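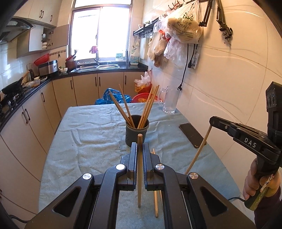

Grukport Table Notes: Chopsticks and Holder
README

Maintained by Geeta Kandpal and Tumaini Kimaro
Last edited 26 Apr 2021

What is this folder

Grukport is a collection of notes about small household objects and how people put them away. Every object group has its own folder with a README, a word list and a set of short written records. The present folder is for chopsticks and the holder they stand in. It belongs to the kitchen part of the collection, together with the folders for mugs, ladles and lids.

We began the kitchen part because the older Beridell list, which we used before, had only one entry for all eating tools. A fork in a drawer and a chopstick standing in a holder were written in the same way. For our purpose this was too little. We wanted to know where the object stands, which end is up, and what is lying near it on the table.

Contents of the folder

README.txt: the file you are reading
words.csv: the word list, with one preferred word for each object
records/: the written records, one text file for each
changes.txt: the list of corrections
old/: records from the first round, kept only for comparison

The file words.csv has 3 columns: the preferred word, the words we replaced, and a short remark. The remark column may be empty.

The objects

Chopstick. Always written in the singular when one is moved, also if it comes from a pair. We do not try to make pairs. In the kitchens we know, the sticks are mixed and people take any two that look the same length. If the material is clear it is written, for example "wooden chopstick". If it is not clear, please write only "chopstick".

Holder. The preferred word is "chopstick holder". The words "cup", "tube", "jar" and "caddy" were all used in the first round and are now replaced. The usual one is a dark gray cylinder with small holes near the base. A holder of this kind can be placed on a towel, so that water from the holes does not run on the table. Please do not write that the sticks are wet or that they are clean unless the person who wrote the record touched them.

Towel. A towel under the holder is part of the table and is written in the field "surface". Wrinkles are noted with one word, "flat" or "wrinkled". This matters more than we thought at first. On a wrinkled towel the holder may stand a little crooked, and a stick put upright beside it can lean.

Other things on the table. A phone, a glass mug, a spoon rest and so on go to the field "nearby". Write the side of the table as well. It is enough to say "right, back" or "left, front". If the phone lies with the screen down, write "face down".

Things on the floor and on the counter. Baskets, basins and bags on the floor are not part of the table. Write them in the field "room" if you wish. The same is for the stove, the kettle and the rice cooker. This field is free text and it is not checked.

How a record is written

Each record describes one moment and not the full task. It has these fields:

id
surface
holder
sticks_in_holder
sticks_out
end_up
nearby
room
remark

The field sticks_in_holder takes one of the words "none", "few", "bundle" or "full". In the first round we asked for an exact number, but in a thick bundle the sticks hide each other, and two careful writers gave different answers for the same holder. A bundle which opens at the top like a V is written "bundle, fanned".

The field end_up takes "rounded", "square", "thin", "thick" or "unknown". For some sticks both ends are rounded. In such case "rounded" is correct and you can put "both ends" in the remark. The words "eating end" and "holding end" should not be used. Geeta puts her chopsticks in the holder with the eating end up and Tumaini's family does the opposite, so these words made confusion from the first week.

A short example:

id: K-22
surface: towel, wrinkled
holder: chopstick holder, gray, middle of table
sticks_in_holder: bundle, fanned
sticks_out: three
end_up: rounded
nearby: phone, right, face down; glass mug, right, back
room: colander on rice cooker
remark:

Corrections in this version

The word "basket" was used for the holder in 2 records. It is now used only for real baskets.

All colors are in American spelling. "Grey" was changed to "gray" in the whole folder.

The Mrema kitchen records were moved here from the mugs folder, where they had been saved by mistake. Their old ids are listed in changes.txt.

The field "room" was added. For older records it is empty, and we will not fill it from memory.

Known problems

Long sticks for cooking and normal sticks for eating have the same preferred word. Tumaini would like to separate them by length. We did not agree on the limit yet, so please write "long" in the remark when it is evident.

The word "upright" is used both for a stick inside the holder and for a stick standing on the table. For the second one, please add "outside holder".

Roughly a third of the records in old/ have no surface field. They should not be mixed with the newer ones.

The word list was made by two people with similar kitchens. Holders which hang on the wall, flat boxes with a cover and drawers with dividers are missing from it. If you have such a thing at home, send us the word that you use in daily life, with one sentence about how the sticks are placed.

Using the files

The records are plain text in UTF-8. The word list opens in any spreadsheet program, but choose the comma as separator when you import it. Druno, our small checking script, reads the records and prints a warning for each word that is not in words.csv. It does not change the files. Warnings about the field "remark" can be ignored.

Please do not edit the records directly. Add a line to changes.txt with the id, the field, the old text and the new text, and put your initials at the end. Geeta reads the kitchen folders and makes the change. For questions about the word list, write to Tumaini.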